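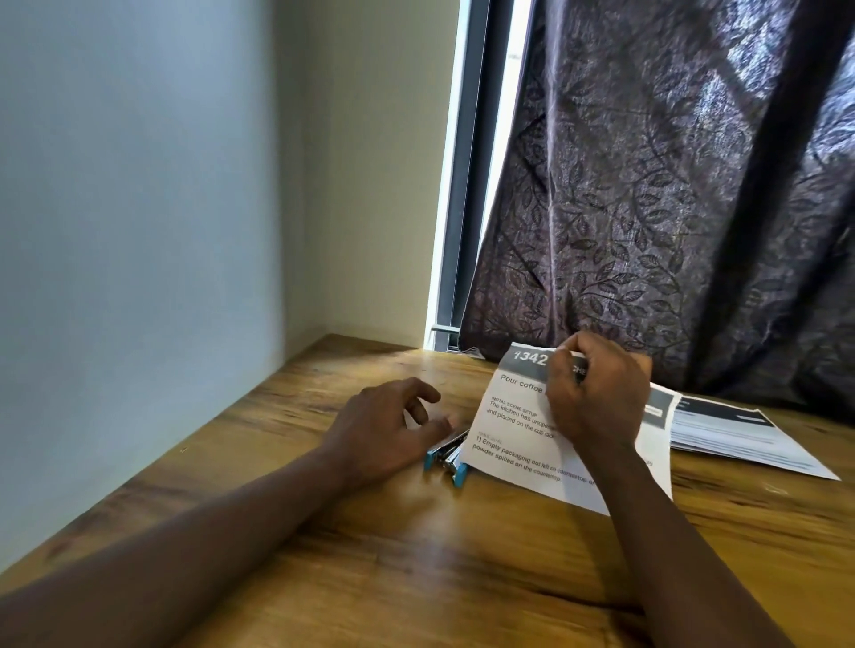 Sheet 1342, the coffee one, with the clips beside it.

Urkero Restero planning pack: a review before you buy the robot arm

April 9, 2019
8 min read
819 shares

In January our small office kitchen firm, Rebelo, decided to look for a robot arm for simple counter work. I was given the job of preparing the budget. I had never bought an arm. I had bought ovens, shelves and one very bad dishwasher, and I thought the method would be the same: ask for three offers and choose the middle one.

It was not the same. The first seller asked me, "Which tasks?" I answered, "Kitchen tasks," and he was polite, but he could not give a price for that. My colleague Judite Lobo then found the Restero pack, and we have now worked with it long enough to write something useful.

What you get

The pack is paper. You receive printed task sheets, an empty template to make your own, and a guide for turning the sheets into a request for offers. There is a file version too, but I preferred to print, and to write on the margin with a pencil.

Each sheet has a number in a dark bar and a title below it, so it is quick to find. Under this comes the part I value most, the initial scene setup, which tells what must be in place before the task begins. Then come the numbered points. On the coffee sheet, the first point is that empty packaging is not left on the countertop, and it goes on to mention powder spilled there. I would never have put this in a request. I would have written "makes coffee" and been happy, and later I would have paid a person to clean after the machine.

How it changed our budget

We started with a maximum of 2000 euros for everything outside the arm itself: gripper fingers, table fixing, training hours, small repairs. I had divided this sum by feeling. With the sheets on the desk I went through our tasks one after another and wrote beside each what it would need. Coffee needs a gripper that can hold a packet and also a cup. Wiping needs a different one, or a tool changer, and the tool changer was not in my table at all.

So the sum was too small, and it was good to learn this in the spring and not after the order. We removed the wiping from the first year. The arm we will ask for is now a simpler one, and the training hours have grown.

The second use was with the sellers. I sent the same selected sheets to Eltatora and to one other supplier. The answers came in the same order, point by point, and for the first time I could put two offers side by side and compare them. Eltatora replied with "yes", "no" or "with extra cost" beside each point. The other supplier sent a brochure first, and the real answers up to 8 days after.

What I did not like

The titles are long, and the numbers do not follow any order that I could understand. Our coffee sheet is 1342, but the sheet for putting away cups was very far from it in the pile. Hélder Bastos, who does our purchasing, made his own list of numbers with a coloured pen. A simple index would solve this.

The light grey text is also a problem. The small labels above the sections are so pale that I must take the paper to the window to read them. When we copied the sheets for a meeting, some labels almost disappeared.

The sheets also suppose a home-style kitchen, with a countertop and a cup rack. We have these, fortunately. A canteen with steel trolleys would have to rewrite many setups, and the empty template has too little space for it – I used the back side.

And there is no column for money. For a pack that is sold for budgeting I find this strange. I added one by hand, on the right, and I recommend you do it before you copy anything.

For whom

If you know already your tasks exactly, you can write your own sheets in an afternoon with a ruler and patience. If you are like me, and you are at the moment when the boss says "find out how much", the pack is worth its price. Take the paper version, ask for the darker print if Urkero offers it one day, and read the setup part before you call any seller.

I give 4 stars of 5. The missing star is for the index.

2 comments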